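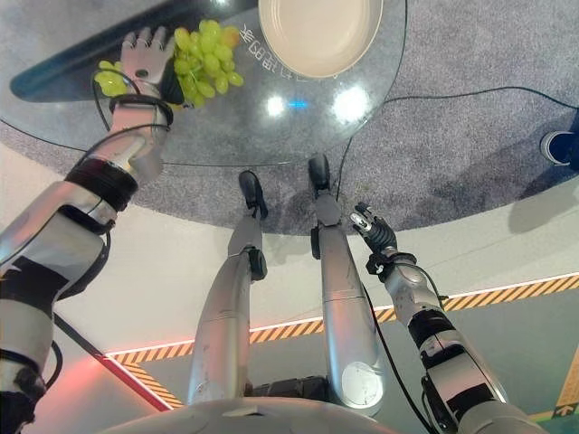
4.2 What visitors were asked to look at

Open days are a weak setting for judging what a robot can do, and the one we attended at the Foston hall on July 26, 2025 was no stronger than most. The program promised "everyday manipulation in a home setting." The home setting consisted mainly of a round glass table on a gray carpet, with a strip of yellow-and-black tape across the floor. Figure 3 is a head-height view of the grape task, the one that drew the longest lines. The white and light-gray hand rests against the bunch, its fingers up along one side, and a shallow bowl sits farther over on the glass with nothing in it. The presenters from Bendero introduced the task as "serving fruit." We have kept to the plainer name, since the word serving takes for granted the part that we most wanted to see measured.

Figure 3. The grape task. The left hand is at the fruit and the darker right hand is open in the air, holding nothing.

Our first concern is with what counted as a success. Over the day the hosts announced 30 runs of the grape task to the public and called nearly all of them successful. When we asked what the rule was, we got different answers from different members of the team. One said the bunch had to end up in the bowl. Another said it was enough for the hand to close on the fruit and lift it clear of the table. A third told us that the run was good if "nothing went wrong," and did not want to go further than that. These are three separate tests and they would give three separate scores. A visitor who heard the announcer say "another success" had no way of knowing which one had been applied, and we suspect the announcer did not know either.

The choice of object matters too. A bunch of grapes looks like a hard case. It is soft, it has no fixed shape, and single grapes can come away from the stem, as the few strays beside the hand in Figure 3 suggest. But a bunch is also forgiving in ways that a cup or an egg is not. It can be taken hold of almost anywhere, and if it slips a little it still hangs together. We asked whether the fruit was checked for damage after each run. It was not. Without that check, the claim of "gentle handling," repeated on the Bendero handout and again in the closing talk, rests on the audience's impression from behind a line of tape.

The glass table is a more interesting choice, and here we give the hosts some credit. Clear surfaces are known to cause trouble for depth sensing, and Figure 3 shows why one might expect it: the carpet can be seen straight through the top, and there are bright reflections on the glass below the bowl. If the system found the table and the fruit without outside help, that would be worth reporting. We could not establish that it did. The presenters said the height of the table had been "set up in the morning," which may mean no more than a normal calibration, or may mean that the surface was never sensed during the runs at all. We put the question in writing to Bendero in the same month and were sent a brochure.

The use of two arms was the other point stressed in the talk. The robot was described there as "fully bimanual." In the grape task as we watched it, the left arm did the work and the right one stayed clear. There is nothing wrong with a one-handed solution to a one-handed task, and most people would pick up grapes the same way. It should not be offered as evidence of two-handed skill. The two hands are also visibly different, one pale and one dark, and the handout gave results for "the hand" with no word on which was meant.

We also tried to find out how much of the motion was the robot's own. Hakard, which supplied the control software, stated on its poster that the system had learned from 458 recorded sessions, of which 292 were kept for training. The poster did not say why the others were dropped. If they were failures, the learner was shown a tidier world than the one it works in. If they were dropped for technical reasons, the number is of little interest – but then a reader should be told so. A member of the Hakard team said that an operator could step in "when needed" and that this had happened during the day. No log of these moments was shown to visitors, and the announcer did not mention them.

The visitors' own reports are a poor guide to any of this. The organizers at Amaral collected comment cards at the exit, and their summary says that 90 percent of those who filled one in found the robot "impressive" or "very impressive." The card offered no box for anything lower than "interesting." We do not doubt that people enjoyed themselves. The cards tell us how the event was received, and we use them for that purpose only in Section 5.

None of this shows that the system performs badly. It may do well in a fair trial, and two of the runs we watched from close up were smooth and quick. Our claim is a narrower one. On the evidence given to the public that day, a careful visitor could not have told a capable robot from a well-prepared table. Three small changes would have helped: a written rule for success, posted where people stand; a light or sign that comes on when an operator takes over; and a few objects chosen by the visitors themselves. We raised all three with the hosts. The first was called a good idea, the second was said to be distracting for families, and the third was ruled out for insurance reasons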